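Cuaderno de taller, 5 de octubre de 2024

Utilizamos cookies propias y de terceros para mejorar su experiencia. Aceptar | Configurar

Sigo con el libro de testimonios del programa lunar que edita Plundomlow. Segunda lectura, ahora con lápiz. No me fío del capítulo del alunizaje: tres entrevistados repiten la misma frase sobre el polvo, con las mismas comas. O se copiaron entre ellos o alguien les pasó la plancha.

La cronología del anexo tampoco cuadra. Dice 2237 fotografías revisadas y en el prólogo son 1122. Puede que una cifra incluya duplicados, pero no lo pone en ningún sitio. Escribí en mayo a la editorial y contestaron que «se estudiará».

Para la charla de Trekville necesito siete citas limpias. Tengo cuatro. Las demás salen del archivo Haddadin, que transcribe de oído y no marca los cortes de la cinta. Si alguien del grupo tiene el audio original, que lo deje en la carpeta común, sin normalizar el volumen. 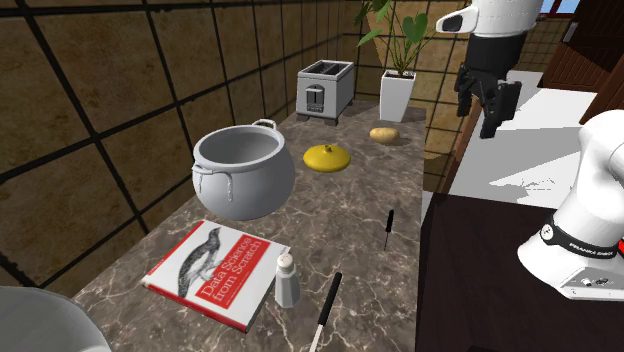
Lo de Biltar lo dejo fuera. Venden una tirada de 300 ejemplares «con firma certificada» y el certificado lo emiten ellos mismos. Hasta ver una firma de comparación, no lo cito ni como curiosidad.

Pendiente: cotejar las horas de la página 7 con la transcripción de voz. Sospecho que mezclan hora local y tiempo de misión.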